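Tuesday

Up early and at the shop by 7 to get the table going before the first drop-offs. The Usex kit takes a while to wake up. You switch on the power, then the computer, then wait for both arms to find their starting positions, and if you touch anything during that part you begin again. I touched something on Monday. Today I kept my hands in my pockets and it came up on the first try.

I want to get down what I think so far while it's fresh, because the trial runs out at the end of the week and I have to tell Usex yes or no. The kit by itself is the two arms, the table, the cameras and the computer. The folding part is a separate service called Skilo, which runs on top and is where the monthly money goes. It costs $690 a month, and that gets you the folding programs, the updates and a person to write to when it goes wrong. Without Skilo you have two very nice arms that don't know what a shirt is. The brochure is not clear on this. I only understood it from the second page of the contract.

Started with the flat pieces as usual, the colored ones that are just rectangles. It does these well. It pulls the cloth flat, takes two corners, brings them over, strokes the fold down and moves the thing to the stack in the far corner. The strokes are gentle, and I was surprised by that the first day. I had expected something like a press. The edges don't line up the way mine would, but nobody coming in for a bag of wash-and-fold is going to hold a ruler to it.

Then the T-shirts. These are the reason we asked for the trial in the first place, because flat work I can do half asleep, and it's the shirts that pile up on Saturdays. Skilo has a setting for "printed front out" that is supposed to leave the print on top when it's done. It has trouble deciding where the front is. If the shirt lands face up it's fine. If it lands face down the arm picks it up by what it thinks are the shoulders, lifts it, lets it hang a moment, and lays it down again the other way. Sometimes it does the lift more than once. I stood there with my coffee and watched it lift one shirt again and again until I stopped it. I put the same shirt back a little later and it folded it like there had never been a problem.

I pulled a wrist view and a table view from the white one with the red print, which I have been using all week because it gives the most trouble.

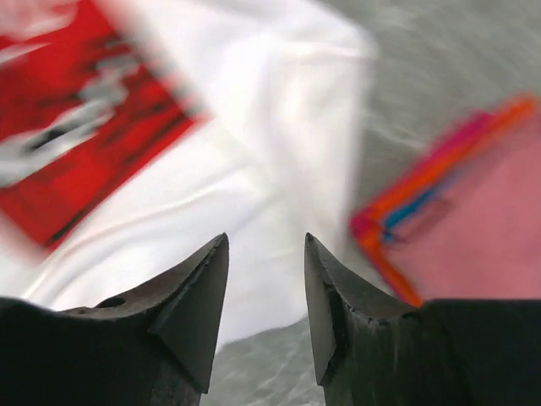
From the fixed camera, same shirt:

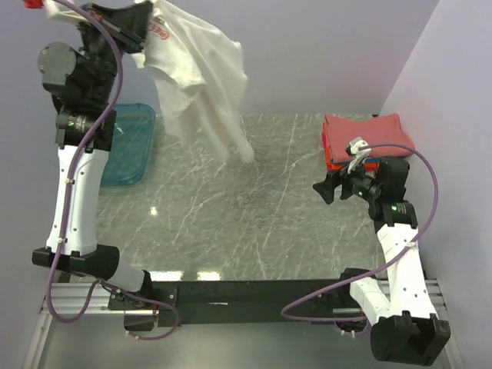 I have a theory that thick ink changes how the cloth bends and the program was mostly taught on plain shirts. I wrote to the Skilo help desk and said so. They answered before lunch, which was good. They said print should not matter to the grip but that a heavy print can make the shirt "hang unevenly," and they asked me to send the recordings from the wrist cameras. So that's a polite way of saying print matters. Sent them over lunch. The upload was slow and the front desk card reader kept dropping off while it ran, so tomorrow I'll do it after close.

Cleaned the gripper fingers with the cloth they supply. They have to be wiped down every morning and again if you have been running anything linty. The booklet says to check the points for burrs too, and to run a scrap of thin knit over them. I did it with an old pair of tights. No snags. I'll give Usex credit for that, I was worried about snags more than anything, and in the time we've had it I have not found one pulled thread that I could blame on the arms.

What I have found is wrinkles. When it lays a shirt down it doesn't always smooth it before the first fold, and then the wrinkle gets folded in, and when the customer opens it up there's a crease running across the belly. There is a setting called "extra smooth" that adds a couple of strokes. It helps. It also slows the whole thing down enough that I start wanting to reach in and do it myself, and I'm not allowed to reach in while it's live. There's a foot switch that pauses both arms. I have gotten very used to that foot switch.

Afternoon was the comparison. Back in June we looked at the Sang machine, the tall one that you clip the shirt onto and it swallows it and drops it folded in a tray. It's faster, no question about that. It also wants every shirt clipped by hand, one at a time, right way up, and it doesn't take towels over a certain size or anything a child would wear. And it's a big cabinet, and we'd lose the second sorting shelf. What I liked about the Usex when I first read about it was that you could give it a bin and leave. In real life I can't leave, not yet, but I can do other things within sight of it. I paired socks for most of an hour this afternoon and only had to step on the switch 3 times. With the Sang I'd have been standing there clipping.

I timed a batch to have something on paper. It went through 72 pieces between the mid-morning quiet and closing up the lunch bags, mixed flat and shirts, extra smooth on for the shirts only. I would be well ahead of that by hand. But I also would have done nothing else in that time, and I wouldn't have had the lunch bags tied. So I don't know how to score it. The spreadsheet Usex sent with the kit scores it by "hands-free minutes" and naturally it comes out looking wonderful. I made my own column for minutes when I was free but couldn't go into the back room.

Things I don't like, for the list:

The cables. They run along the outside of the arms in big loops and I keep thinking one will catch on something. It hasn't. The booklet says the loops are needed so the wrists can turn. I'd still like a sleeve over them.

The tabletop is shiny and the cameras don't love the reflections when the sun comes in the side window after two. I pulled the blind down and it got better at finding corners. Usex sells a mat for this. Of course they do.

It won't do fitted sheets. They told us that up front so I can't complain, but I'm writing it down anyway.

The noise is fine. It's a kind of whirring with a click when the fingers close. The dryers are far louder.

It has no idea when a thing is stained. I knew that, but I hadn't thought about how much of my checking happens while I fold. I caught a pen mark this morning on a shirt that it had already put on the pile, and only because I happened to restack it. If we take the kit then somebody has to check before the bin and not after, and that's a change in how we do the whole back half of the day. This one bothers me more than the wrinkles do. I'll put it at the top when I type the list up.

Things I do like:

My shoulder. I haven't iced it since Sunday. That isn't in anyone's spreadsheet.

It's steady. The last piece of the batch looks like the first piece of the batch. Mine don't.

You can teach it a fold. This is part of Skilo, and I tried it again today with a hand towel, the way the guesthouse likes it, in thirds with the border showing. You move the arms yourself through the steps a number of times and then it works on it overnight and in the morning it has a go. My first try at teaching it was on Friday and it came out as more of a roll. The second is cooking now. If it gets this one right then I'd be inclined to say yes, because the guesthouse towels are the most boring job in the building and they come in every single day.

Called Drillamard about the lease side of it. They're the ones who finance equipment for most of the shops on this road, and we had the big extractor through them. They'll cover the arms and the table but not the Skilo fee, because that counts as a service. So it would be two bills. They also wanted to know what the kit is worth after a couple of years, and I had to say I had no idea, and the woman on the phone said she didn't either, they'd never done one. She's going to ask. She did say that they had written several leases on the Sang and that those hold their price fairly well. I wrote that down under the Sang, to be fair to it.

Also asked Usex by email what happens if we stop paying for Skilo one month, say in January when it's dead in here. Does it forget our folds? No reply yet. I want that in writing before anything gets signed.

Closed up a bit late. Emptied the lint traps, wiped the fingers down again, parked the arms. They go to a rest position when you hit the park button and you have to wait for the click before you cut the power. Put the white shirt back in the drawer with the other test pieces.

Tomorrow: guesthouse towel first thing, before anything else goes on the table. Blind down from the start. Send the rest of the recordings after six. Ring Drillamard if they haven't rung me. Buy coffee filters.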